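Garnden
Products / Data collection / Treloar Station

Treloar Station – two-arm demonstration recording for learning systems

Skip to: Overview | What is recorded | Delivery | Questions

Treloar is a complete working place for recording examples of two-handed tasks. An operator guides the arms through a task, the station records everything with one common clock, and your learning system receives files it can read the same day. We build it in our workshop in Gorkthorpe and we use it ourselves, every week, for the Pallden task library.

Many customers come to us after they tried to record with one camera and one arm. The data looked fine on the screen, but the model did not learn when to hold with one hand and when to move with the other. For this kind of skill you need both arms in the same episode, and you need to see close to the fingers.

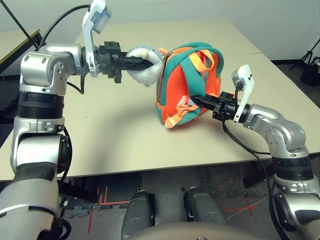 Soft objects are the hardest part of the Pallden library and also the most requested. A box has always the same shape, but a bag takes a new one after each touch, and so the operator must correct often and small. We ask operators to keep these corrections in the recording. With the backpack on its side, one gripper has the plush toy and the other works low on the bag near the straps, and in such a moment the view from the head alone is not enough. The wrist cameras sit on white brackets, one for each arm.

What is recorded

Head camera, left wrist camera and right wrist camera
Joint positions of both arms
Opening of both grippers
Task name, operator code and a free comment
Episode mark: good, usable or reject

The mark is given by the operator directly after the episode. A second person can change it later, and both marks stay in the file. Please do not delete the rejected episodes. Some of our customers train on them too, with good results.
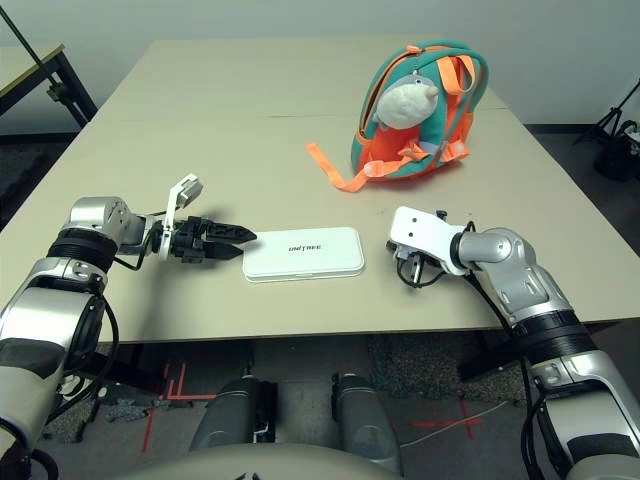 Between two episodes the operator changes the start position of the objects. The software proposes a new layout on the side screen, and you can accept it or make your own. We recommend 6 layouts for each task as a minimum. With fewer, the model tends to remember the place on the table and not the object.

For a first test, our standard package has 303 episodes of one task, divided into 18 sessions. Each session is short enough that the operator does not become tired, and tired operators make slow data.

Delivery

The station is delivered in two crates. Installation takes one working day and includes calibration of all cameras. Training for your operators is held on Thursday in Gorkthorpe, or at your site for an extra charge. Orders placed now will ship in April.

From our notes: Choosing a task for two arms
By Lorraine Ackroyd

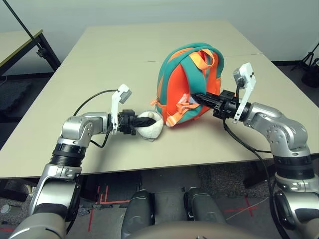
Reading time: 2 min

A good first task has one object that gives way and one object that must go somewhere. I like bags for this. The operator has to hold the bag still with one gripper while the other brings the item, and the model can learn both roles from the same episode. I would not start with zippers – they need much more practice from the operator than people expect. In my first group I rejected 33 episodes before the closing movement was clean.

Write the task down in one sentence before you record. If two operators read it and do different things, change the sentence first.

Read more notes | Ask for a quote | Download the data sheet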